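5.3 Failures that reported success

Most of the failures in Section 5.2 were honest ones. The arm missed the garment, closed on air, logged a missed grasp and tried again. We have no complaint about these. The failures in this section are of a different kind: the controller believed it was doing well, and said so in the log, while the garment was being treated in a way that would get a human employee a quiet word from the shift lead.

We ran 200 flattening trials on denim in the Lovthorpe cell, all with the same arm, the same two-fingered gripper and the Laremier grasp planner at its default settings. In 34 of them the system lifted fabric, moved it along the planned path, released it and marked the step complete, and the garment ended up in worse shape than it started. We call these false completions. The operators had a shorter name for them that the style guide does not allow.

The mechanism is simple once seen, and we did not see it for most of November. The planner looks for a raised ridge of cloth, lines up the fingers on either side of it and closes until the force reading passes a threshold. On a cotton shirt this threshold means one thing: there is cloth between the pads. On denim it can mean several. A ridge may be a single fold of one panel, or two panels that have ridden up together, or a fold with a seam running through it. The seam is thick and stiff. It meets the pads early, pushes the force over the threshold and lets the plainer cloth on either side of it stay barely held. The controller reads a firm grip. What it has is a firm grip on a line of stitching and a polite acquaintance with everything else.

We first blamed the pads, then the lighting, then the firmware, in the order in which blaming them was convenient. New pads made no difference. A firmware rollback made the arm slower - which at least gave us more time to watch it fail. The force traces from false completions look better than the traces from good grasps: the rise is steeper, the plateau is higher and the noise is lower. A classifier trained on force alone, which we tried, duly learned to prefer them.

The safety side of this is less amusing. When a seam slips free under load, the stored tension goes somewhere. In 2 trials the released cloth snapped back over the wrist and tripped the collision stop, and the arm halted with its fingers closed and the garment wrapped over the joint. The recovery routine assumes an empty gripper and begins with a fast retreat to home. It should not have been allowed to begin at all. We now require a manual reset after any collision stop with the fingers closed, and the retreat speed is limited until the gripper has been opened and checked.

Figure 7 shows a grasp on blue denim from the wrist camera, with the fold between the pads. The yellow stitching in the gap is the feature to look for. From the planner's point of view there is only a ridge, and a rather handsome one.
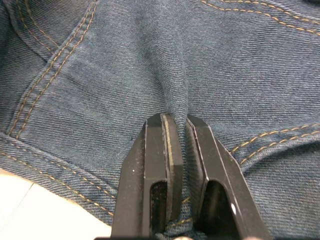

Figure 7. Wrist camera view of a pinched fold of denim. Short pieces of stitching can be seen between the fingers, and double rows of stitching run across the cloth on both sides.

Feven Tesfamariam, reading a draft of this section, objected that we were asking the wrong sensor to apologize. In her view the force threshold did exactly what it was told, and the fault lies in a planner that scores ridges by height and never asks what is inside them; a stitch detector running on the wrist view before closing would, she argued, be cheaper than any amount of clever work on the force signal afterward.

We think she is mostly right, and we have been slow to enjoy it. A basic version of her detector, tuned on the Adugna fabric set and run before each closure, flagged 63 percent of the grasps that later became false completions. It also flagged a fair number of perfectly good ones, since jeans are made largely of seams and a planner that avoids them all will soon run out of jeans. For the remaining cases we keep a small test lift before the main motion, and compare the force before and after it. A drop ends the attempt. This costs time on every cycle and has made us unpopular with the people who measure throughput at Levport, to whom we have sent the collision logs.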